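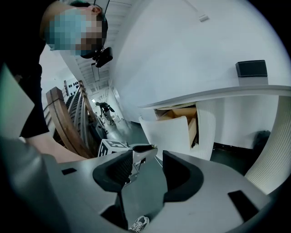 Week 3 of the summer robotics course, and we're still on grippers. Posting our notes here for the people who asked how the class works.

There are 22 of us, split into teams. Each team gets one hand-held gripper and one task. Ours is picking up small kitchen things and putting them in a tray.

You hold the gripper, do the task by hand, and it records. Later the recordings go into training. We call our project Fuvuven. It was the only name with no votes against it.

So far we have 292 recordings. We kept 96. Most of the rest were thrown out for moving too fast, mine included.

Mireille Matar teaches the Tuesday session. Her rule is to close the fingers, wait a beat, then lift. I kept skipping the wait – my cups tipped over a lot.

Calibration takes longer than you'd think. We redo it every morning before anyone records, and again if somebody drops a gripper. Team Brorkon dropped theirs twice on Monday.

Someone asked about experience. I had one semester of Python and had never touched hardware. The first two weeks cover screws, cables and how to label files.

Next up is spoons. They're thin and lie flat, so the fingers slide right over them. We're trying a lower angle tomorrow.

Sign-ups for the next course open in November.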